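Part 2 of the Kinsella table guide. Part 1 covers cloth and backdrop.

## Setting a plate with small pumpkins on a green cloth

A small round plate and one or two decorative pumpkins make a simple fall arrangement. The steps below apply to artificial and real squash of similar size.

### 1. Prepare the surface

Lay the cloth flat and smooth it from the center outward. Press it on the reverse side if fold lines remain. A matte fabric is easier to work with than a glossy one, as it shows fewer bright patches under overhead light. If a dark curtain hangs behind the table, leave a gap of one hand's width between it and the rear edge of the cloth.

### 2. Place the plate

Center the plate left to right, then adjust front to back. Pale glazes (Fulia lavender, Evora white) separate well from green. Choose a shallow plate with a wide flat center. Deep bowls hide the lower half of a squat pumpkin. 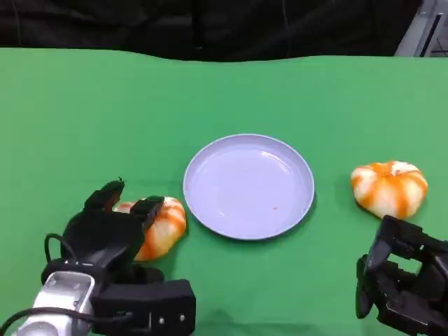 Wipe the plate with a dry cloth before anything goes on it. Painted and foam pumpkins shed flecks, and these are easy to see on a light glaze. A soft brush removes them without leaving lint.

### 3. Position the pumpkins

1. Start with one pumpkin on each side of the plate, close to the rim.
2. Turn each one until its best ribs face the front.
3. Lift the first pumpkin by its sides. Do not pull on the stem.
4. Lower it straight down onto the plate. Sliding it over the rim can scratch paint.
5. Leave the second on the cloth, or set it beside the first if the plate is wide enough.

### 4. Check the result

Step back some 30 inches and view the table at seated height. Correct any tilt by rotating the pumpkin a quarter turn. Use a small dot of removable putty only if it still rocks.

### Storage

Wrap artificial pumpkins singly in tissue and keep them in a rigid box. The Revville 742 divided box fits most small sizes. Inspect the paint again in April.

Last revised Dec 1, 2022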